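Ravville Evening Program, Automation Workshop
Notes for session 3: Looking after the two-arm cell
Prepared by Tyyne Eskola, with corrections from Arsen Onyshchenko

Welcome back, everyone, and thank you for being so patient last time while we hunted for the missing hex key (it was in Paavo's coat, and he has brought cake to make up for it). Tonight we leave programming alone and spend the whole evening on care and setup. I know this sounds like the dull part of the course, but I have come to enjoy it more than any other, and I hope some of you will too.

Start with the power off and your hands on the machine. Go along the front rail first and feel whether the mounting plate sits tight. Then follow each arm upward from its base: elbow, white link, wrist, gripper. Take your time over this! Valtteri Laaksonen, who taught me on the old Dendine cell, used to make us do it twice, once with our eyes and once with our fingertips, and the second pass nearly always found something the first had missed.

Fingertips

The tips take the most wear of anything on the cell, and handling soft goods is harder on our judgment of them than handling blocks. A block is forgiving. A thin strap or a floppy plastic sleeve will show you right away whether the two jaws meet squarely, so it makes a much better test piece.

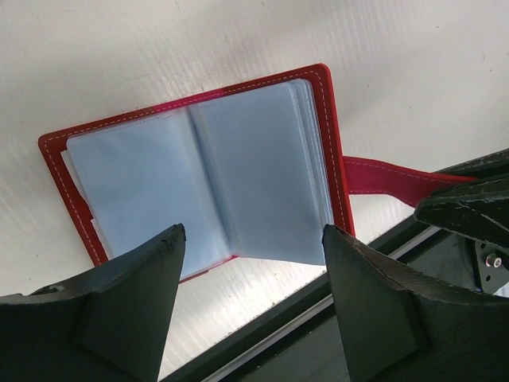 Scuffs and small chips can stay as they are, so long as the jaws still close flush. What we care about is a burr that could snag a sleeve, or a tip so rounded that a strap slides out sideways. Run a cotton swab along the gripping face. If it catches and leaves fibers behind, take the burr down with the fine file in the Koskela box, a few light strokes at a time, and wipe off the dust before you close the jaws again. Please don't go at it with the coarse file. We did that in November and I had to order new tips out of my own snack budget.

After any filing, check the screws on the bracket behind the finger. Snug is enough. If you are leaning on the driver, you have gone too far.

Cables

Each arm has a purple cable that runs up over the elbow and loops above the gripper. The loop is slack we need, so resist the urge to tidy it away with a zip tie. Move the arm slowly by hand through its full reach and watch the loop as you go. It should open and close freely, without brushing the wrist camera or pulling at the connector. Extra length down by the base can go into the white ducts.

Setting out the table

Once both arms have passed, wipe the tabletop and lay out the work as you see it below. Bins go along the back, green, red, yellow from left to right, and the tray goes in the middle where both grippers can get at it.
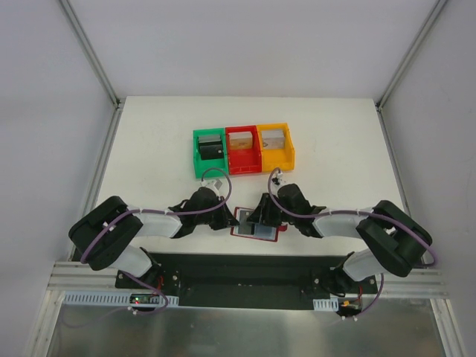
Figure 2. The cell with bins and tray in position and both arms reaching in.

Power up, and run the slow cycle for 10 minutes with one person at the stop button the whole time. Listen as much as you look. A dry joint has a sort of chirp to it, and you'll learn to pick it out sooner than you expect. Then run 20 grips on each arm with the test piece and write down every slip in the logbook, even the ones you think were your own fault. Those are often the most useful entries we have.

The tips get swapped after 200 hours whether they look tired or not. Tormod Moen keeps the spares in the Lanen cabinet, second drawer, and he would love it if you told him when you take the last pair.

For next week: read the logbook pages from the last two groups and come with one entry you'd like to talk over. The room is open on Sunday afternoon for anyone who wants more practice with the file. Bring a sweater, the heating is off on weekends.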